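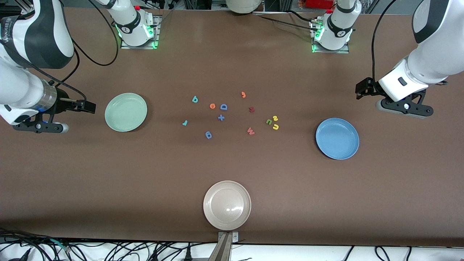
**Written rules for resetting the table between runs - what are yours?**

**ostby_bench** wrote:

Hi all, long-time reader, not much of a poster. I look after a two-arm cell at Atbridge and we're finally putting our house rules on paper before two new operators start in January. Up to now it's been me saying "oh, and don't forget to..." over people's shoulders, and I'd like to stop doing that, for their sake and mine!

The task is sorting foam letters and symbols onto plates. My draft so far:

1. Cables checked and clear of both arms before power goes on.
2. Plates go down first, letters second.
3. Letters stay flat, with enough space for a finger on each side.
4. Hands off the table before anyone calls "ready", and the person at the stop button answers out loud.
5. Both wrist views looked at before every run, and I do mean both.

The one we're arguing over is whether plates should have taped positions. I say no tape. Hanyu Jia, who wrote most of our old procedures (and is usually right, it pains me to say), wants a mark for every plate.

**fanbelt80** wrote:

Welcome to the posting side! I'm with Hanyu on this one. We ran without marks for months and our plates crept toward whoever was doing the reset, a little every day, until one of them was practically in somebody's lap. Tape is cheap. Put it down and pull it up when the task changes.

**marge_in_controls** wrote:

Gently disagreeing with fanbelt. If the point is for the arms to cope with a plate wherever it is, then tape teaches everybody, people included, that there's only one right spot. We use a zone. Anywhere inside is fine, and the edge of the zone is 4 inches in from the edge of the table, no exceptions, even if you're in a hurry and it looks okay to you.

I'd move your rule 4 to the top, by the way. I know it feels fussy to say it out loud when there are only two of you in the room, but I've been doing this a good while and I have never regretted being fussy about hands.

**ostby_bench** wrote:

Oh, I like the zone idea a lot - and yes, hands are going to the top, thank you. On rule 5, one wrist view from our setup, so you can see what I ask people to look for. Fingers open, plate clear of both of them, letters well off to the side.

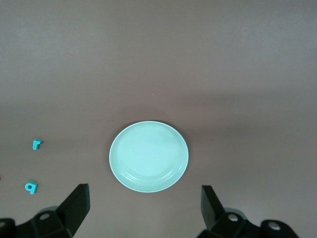 *Wrist view, green plate between the open fingers.*

**fanbelt80** wrote:

Nice and tidy. I'd add "wipe the table" to your list, I can see a little white speck out past the plate. Might be nothing, but our Prosov checklist has a wipe-down every 8 runs and I've come to love it, mostly for the excuse to stand up.

**marge_in_controls** wrote:

Ha, good eyes. Every 8 seems like a lot to me, we do it at the start of a shift and after lunch. But do write down which you choose, or you'll have one person polishing all day and another who has never met the cloth.

**ostby_bench** wrote:

Start of shift and after lunch it is, sorry fanbelt. I took the zone to Hanyu this afternoon and got a "maybe, if the zone is taped," so I suppose there will be tape after all. The list is up to 9 rules now and I'd like to get it onto one page in letters big enough to read standing up. I'll post it when we've both signed it.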